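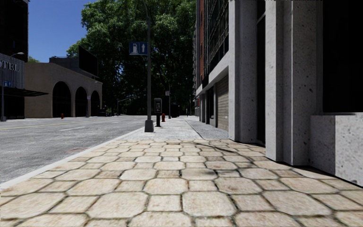
Clasora's delivery software has never been trusted with a curb on its own, and most of the past year at the company went into changing that. The planner has to decide, many times a second, which ground is fit to drive on, and it used to do badly wherever one surface met another. Where patterned paving stones give way to plain concrete along a straight edge, the old version slowed down as if it had reached a step. Dark joints between the stones and a line of shadow at the foot of a building caused the same trouble.

The fix came in two parts. The perception code now keeps color and height apart until late in the process, so a dark stripe with no change in height costs the planner nothing. The planner itself, called Gillik, was rewritten to hold three candidate paths at once and drop the weaker ones as new readings come in.

Testing is done in Stiltilholm, a simulated town the team built for the purpose. Each night the software runs 723 routes there, and a tool named Nedelcu sorts the failures by cause before the engineers come in. In April it flagged 202 needless stops in a single night. The latest run had 16.

Most of those happen next to poles and hydrants, where Gillik still leaves more room than it needs. The team plans to work on that margin next. A change to the way the planner handles parked vehicles is due to go into the nightly run on Friday.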